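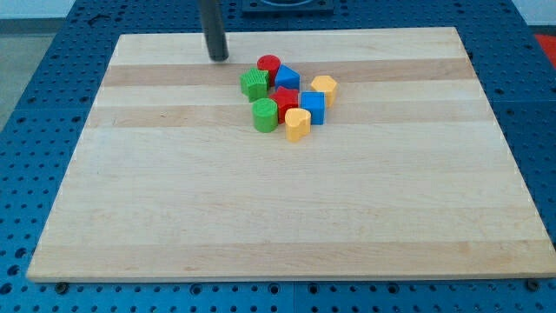

Speaker notes: What a board is for
Prapai Sangkhawat
15 May 2021

Opening. Leave the board and blocks up while people find their seats. Wait for the coughing to stop.

Start with the wood. Pale maple, glued up in strips, with a couple of bands that came out more honey than cream. Say that I used to reject boards for this. At Greltside I once sent back 112 of them for "color variation," which is a phrase meaning "tree." Pause. If no laugh, move on quickly.

Then the knots. Small dark ones, lower right. A customer in Butorden asked if they could be sanded out. Tell the story, keep it short, leave out the part about her brother-in-law.

Main point: a board this size is mostly empty, and people can't stand it. Eight shape-sorter blocks, two each of red, green, blue and yellow, and they huddle near the upper middle like guests at a party where the host hasn't come down yet. The yellow pentagon has stepped away a little. I am fond of the yellow pentagon.

Ask the room: where would you put the next block? Take two answers. Most people say the middle. At the Gestholm workshop in October a man said "on the floor" and I had nothing prepared.

Blocks — talk about standing them up versus tipping them out. A cylinder on its end is furniture. A cylinder on its side is an errand. The ribbed green one (star? flower? I have heard both, with feeling) gets picked up first by adults, who rub the grooves with a thumb and go on talking.

Price slide: SKIP unless asked. If asked, 1297 for the large board, and yes, oil it.

Chaiyaporn bit goes in if there's time. There won't be.

Close on care. Wipe, dry, store flat. Don't lean it behind a door — I have lost a good one that way, and the door wasn't improved either. Questions. Water is on the left.

Last updated 15 minutes before the talk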